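Toy block

A toy block, also called a building block, is a small solid piece used by children for stacking, sorting and pretend building. The most common form is the cube. Sets may also include pillars, arches, triangles and flat boards.

Blocks are usually cut from hardwood such as maple or beech, sanded smooth and colored with paint or stain. Plain sets are left unfinished or rubbed with oil. Cheaper sets are made from softwood, cork or foam. Edges are rounded slightly so that the corners do not chip or scratch.

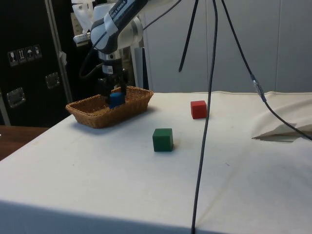 Storage has changed little over the years. Early sets came in a fitted wooden box with a sliding lid, and each piece had to go back in its place. Open containers are now more common at home and in classrooms. A shallow wicker basket, like the one holding the blue cube, lets a child see what is inside and reach in from any side - deeper bins tend to get tipped out. Wicker should be kept dry and checked for loose ends along the rim.

Colored cubes are often used for sorting games. The simplest uses two colors and two containers. Later games add a third color, such as green beside red and blue, or ask for the blocks to be put away in a set order.

Set sizes vary by maker. The Podel starter set has 13 cubes, and the larger Rashti set has 26 pieces in mixed shapes. Sadix sells single cubes as replacements, listed under part number 3013.

Painted blocks are wiped with a damp cloth and left to air dry. Soaking raises the grain of the wood and can lift the paint.

See also: Stacking toy, Shape sorter, Basket weaving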